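Duas garras, um copo e muita paciência
Passámos três semanas a comparar pinças para braços pequenos, e a diferença de preço explicou menos do que esperávamos

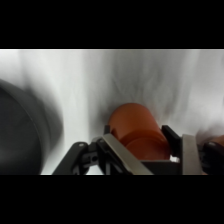 Quando se compra um braço robótico para uma oficina pequena, fala-se quase sempre do braço. Pergunta-se pelo alcance, pela carga, pela repetibilidade. A garra fica para o fim, como os pneus num carro usado. Eu também fiz assim, e por isso aceitei com gosto a proposta da revista de passar três semanas na oficina da Barros, um integrador que monta células de embalagem para empresas de cosmética e de alimentação, e de olhar só para a ponta do braço.

A Barros tinha de escolher entre duas garras eléctricas de dois dedos. A primeira, da Nernance, tem dedos paralelos, que se aproximam em linha recta. A segunda, da Clenari, trabalha com um mecanismo de barras articuladas, e os dedos podem adaptar-se um pouco à forma do objecto. As duas foram montadas no mesmo braço, com o mesmo controlador e com a mesma câmara pequena no punho. O cliente final quer pegar em recipientes cilíndricos que chegam em qualquer posição, de pé ou deitados.

O ensaio principal era simples de explicar: pegar num cilindro, levantá-lo, levá-lo até uma caixa e soltá-lo. Cada garra fez 334 tentativas. A Clenari falhou menos com os objectos deitados. A Nernance foi melhor com os objectos de pé e, sobretudo, mais regular, porque os dedos chegam sempre ao mesmo sítio e o programa não precisa de corrigir nada. Quem trabalha com peças sempre iguais e sempre na mesma posição pode parar de ler neste parágrafo e comprar a paralela.

Com um cilindro deitado a conversa é outra. Se os dedos fecham um pouco fora do centro, a peça roda, foge, ou fica presa só por uma ponta. Na garra articulada, um dos dedos pode inclinar-se e encontrar a superfície curva. Vi isto muitas vezes no ecrã da câmara do punho e confesso que, no princípio, me parecia sempre um erro. Demorei uns dias a aceitar que uma pega torta pode ser uma boa pega.

A força foi o segundo assunto. O plástico fino deforma-se depressa, e uma garra que aperta demais estraga o produto antes de ele chegar à caixa. No controlador da Nernance a força escolhe-se em percentagem, com passos bastante grandes. A Clenari deixa escrever o valor directamente, mas a interface está mal traduzida e dois dos menus têm o mesmo nome. Perdi uma tarde inteira por causa disto. Na oficina acabaram por colar um papel ao lado do monitor, com setas feitas à mão.

Falemos da câmara, que para mim foi a parte mais difícil de avaliar. Montada no punho, ela vê muito bem os dedos e aquilo que está entre eles, e isso ajuda no último momento, quando uma câmara fixa no tecto já tem a vista tapada pelo próprio braço. Em troca, move-se com o braço. Durante as deslocações rápidas a imagem sai arrastada, e uma superfície clara transforma-se em riscos cinzentos. O programa da Barros resolve isto de maneira pouco elegante: o braço pára, espera 200 milissegundos, tira a imagem e continua. Em cada ciclo quase não se sente. No fim de um turno, sente-se.

Experimentámos encurtar a espera. Com 68 milissegundos o sistema ainda encontrava o objecto na maior parte dos casos, mas calculava mal a orientação, e com um cilindro deitado a orientação é tudo. Uma luz mais forte no punho teria talvez ajudado, porque permite uma exposição mais curta. Não a tínhamos, e fica para outra vez.

Há também a questão da cor. Os recipientes de cor viva foram os mais fáceis de localizar. Os escuros deram trabalho, porque a própria garra é escura e o programa de visão às vezes juntava o objecto e o dedo numa mancha só. A Velari, que fornece o software de visão, propôs uma máscara fixa sobre a zona dos dedos. Funciona com a garra paralela. Com a articulada, onde os dedos mudam de ângulo, a máscara precisa de acompanhar o movimento, e essa versão ainda estava em desenvolvimento.

Quanto ao dinheiro, a diferença entre as duas garras, já com cabos e suporte, anda por volta de 3000 euros. É uma quantia séria para uma oficina deste tamanho. A Barros decidiu ficar com a Clenari para a célula do cliente e comprar mais tarde a Nernance para uma linha antiga, onde os frascos chegam todos de pé. Eu teria feito a mesma escolha, embora com menos confiança nos menus.

Na última segunda-feira da minha visita, a célula já corria com as protecções montadas e o papel das setas continuava ao lado do monitor. Faltava afinar a velocidade de descida e substituir as borrachas dos dedos, gastas pelos ensaios. A entrega ao cliente está prevista para Dezembro.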